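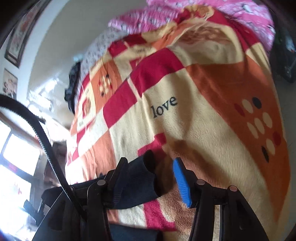 The robotics club at Lengyel has a grading problem, and the problem is that we only grade the robots. Every spring we ask students to build something that can pick things up, and every spring the things are wooden blocks, painted by me, sitting on a table, also painted by me. A block is the politest object in the world. Bedding is another matter. Put an open gripper over a plush blanket with the word "love" printed on it, the whole thing heaped up in a long mound with folds running wherever they please, and ask any student where the edge is. Then ask where the navy cloth by the left jaw ends and the blanket begins. I have taught this for long enough to have opinions, and I would not care to write that function before lunch.

My proposal, which I put to the other coaches in February and which was received like a request to move the parking lot, is that the club drop the block event and replace it with a made bed.

Tobias Pennington, who runs the scoring, objected that you can't score a bed. I pointed out that his mother had managed it for years. He then said that a block is either in the bin or out of it, and that parents like to know who won. I grant him the parents. Last year's final was decided by 36 points, and there was a man in the second row who would have asked for a recount if it had been 1000.

But consider what the students are learning. Our best team, Polline, wrote 2887 lines of code for the block event, and a good share of it deals with the color of my table. Emese Major, who wrote most of it, told me she could tell when I had bought a different brand of paint. That is a fine piece of detective work. I am less sure it is robotics.

Cloth doesn't let you get away with that. It has no corners once it is crumpled, and the pattern on it is happy to lie to you. A printed line can look like a seam and a fold can look like a printed line. The same orange patch comes out large in one place and small in another depending on how near you are, and part of a picture disappears into a crease. A student who has spent one afternoon with a patterned blanket has met most of what makes the real world annoying, and has met it sitting down.

The other objection is money. Vindberg sells a practice kit with a mat and twelve identical cubes, and we paid $309 for ours. I would like it noted that every family in the club already owns a blanket.

Katalin Orbán worries that the younger kids will be discouraged, and this is the one I take seriously. Jevton, our beginner team, nearly quit over a cube. My answer is that they nearly quit because a cube looks easy, and failing at something that looks easy is miserable at any age. People have been losing arguments with fitted sheets for generations and still hold down jobs.

I don't insist on a whole bed in the first year. Pull one corner straight. Find the sock. I would settle for a pillowcase. The coaches vote again next month, and if the blocks win I will paint them, as usual, in a new shade of green that Emese is not going to like.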